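Notes from the allotment end

Well, the beans have finally decided to get on with it. After that miserable cold spell I'd more or less given up on the climbing ones (I even had the seed packet out again, wondering if it was too late to start over) and then on Tuesday I went down with the watering can and there they were, halfway up the canes and looking very pleased with themselves. The dwarf ones are still sulking. I've put a bit of fleece round them and I'm trying not to hover.

Thank you to everyone who wrote in after the last newsletter about the blackfly. I had no idea so many of you felt so strongly about soapy water! Opinion seems to be split between a proper spray bottle and simply running your fingers up the stem, and I've been doing the second because I can never find the spray bottle. Several of you said to pinch the tops out of the broad beans, which I should have done weeks ago. I did it on Thursday and we had the tops for tea with butter and a squeeze of lemon. Lovely, a bit like spinach but sweeter.

The other big news is that I've got Rui Morais's old plot next to mine, or half of it anyway. Rui has moved over to the Caldeira side, where the soil is better and you don't get the wind straight off the road, and he's left me two currant bushes, a water butt with a crack in it and a great deal of couch grass. I spent the whole of last weekend on my knees with a hand fork. You think you've got the lot and then you find another white root as long as your arm, heading off under the path. If anyone has a spare roll of weed membrane I'd be very glad of it, and I can pay in courgettes.

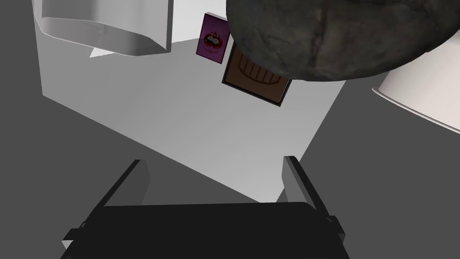 A view through to the floor and wall beyond.

Speaking of courgettes, four plants is too many for one household. I say this every year. I've been grating them into everything, and the best thing so far has been a sort of flat cake done in the frying pan: courgette, an egg, a spoonful or two of flour, plenty of black pepper and whatever cheese needs using up. Salt the courgette first and squeeze it out in a tea towel, or you'll end up with soup. They keep until the next day and they're very good cold in a sandwich with pickle.

Now, dates. The summer swap is on Sat 27 July in the yard behind Totent, from ten until we run out of things to swap. Bring plants, seeds, jars, tools you never use, anything that might suit somebody else. Tea and cake will be 75p each, same as last year. There's no parking in the yard itself so please leave cars on the road and carry things through – there'll be a wheelbarrow by the gate for anything heavy.

I'm also thinking ahead to garlic. I know it feels daft to be talking about it in this heat, but the good bulbs always go early and I'd like to put in one order for all of us in September. Let me know if you want some and whether you prefer hardneck or softneck. I grew both last time and the hardneck was much nicer to cook with, though the softneck is still hanging in the shed and perfectly usable.

That's my lot, I need to go and water before the sun gets round. If you pass my plot and the gate's open, do help yourself to a courgette. Please. Take two.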